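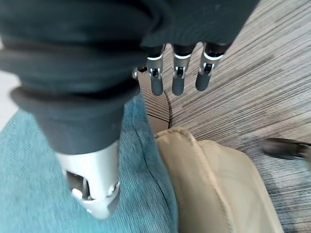 Prerard started with a pile of jeans. Our founders had a spare room, a second-hand sewing machine and friends who kept dropping off denim they couldn't wear any more but couldn't bring themselves to throw out. The first thing we ever finished was a picnic rug, and we've been mad about old cloth ever since! Light blue denim is still our favourite colour to work with, and it looks lovely near a plain beige, especially with a striped carpet under the pair of them.

What we do

We're a small sewing workshop and teaching studio. We take in worn clothes, curtains and offcuts, and we make them into cushions, aprons, bags, quilts and floor rugs. We also run classes for people who'd like to do the same at home. Most of our students have never threaded a machine before they come in, and that's perfectly fine — we begin with straight lines on scrap cotton and go from there.

Classes are kept to 8 people so that everyone gets a machine to themselves and plenty of help. The beginner course runs over several evenings and you go home with a lined tote bag. After that you might like to try Mending Basics, which covers patches, hems, zips and the inside-leg seam that always seems to go first on a favourite pair of jeans.

The studio

We have 2 rooms. The front one is for classes, with big windows and a long bench for pressing. The back one is where the sorting happens, and on a busy week you'll find denim graded by weight and colour from one wall to the other. Stretch denim gets its own tub. It's no good for quilts (it puckers) but it makes terrific apron pockets.

Last year we sorted 378 kilos of fabric. Nearly all of it was used or passed on, and the very worn bits were shredded for stuffing. We had a waiting list for floor cushions for most of the winter, so we've now put a second person on those.

Who we work with

Our thread comes from Brirkier, who wind it on cardboard cones and happily take the empties back. Salminen services our machines every March and has rescued more than one that we'd given up on. We've also made chair covers for the Zovex reading room, 84 of them, in every shade of blue we had on the shelf. They've been through the wash many times and we're told they're only getting softer.

Bringing us your fabric

We'd love to see it! Please wash and dry everything first, empty the pockets and leave the buttons and zips on, as we reuse those too. Denim, linen, cotton drill, canvas and wool are always welcome. We can't take swimwear, fleece or anything with a rubber backing.

If you have something special in mind, such as a quilt from a family member's shirts, bring it all in a bag and we'll spread it out together and talk about sizes, colours and cost. Quotes are free. Allow six weeks or so for a quilt, less for cushions.

Drop-offs are taken at the back door during studio hours. Class dates go up on the Classes page at the start of each term.

Page updated 2020-02-17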